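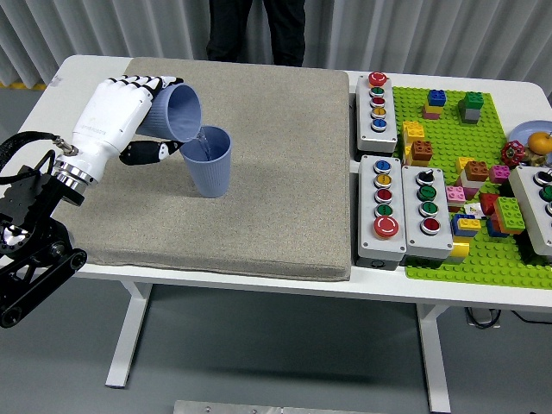 Pouring between two ribbed cups over a padded mat.

Descaling a small kettle

Hard water leaves chalk on the element. Use 40 g of citric acid per litre, heat it – do not boil – and leave it for 2 hours. Rinse twice.

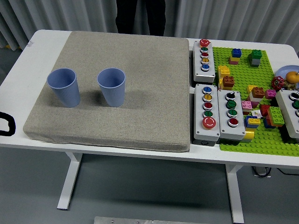 Measuring small amounts needs no special kit. Weigh the water on a kitchen scale, as one gram equals one millilitre. For halving a dose, stand two matching cups side by side, like the light blue pair on the mat, and fill both to the same level. Label any leftover solution and use it within 8 days.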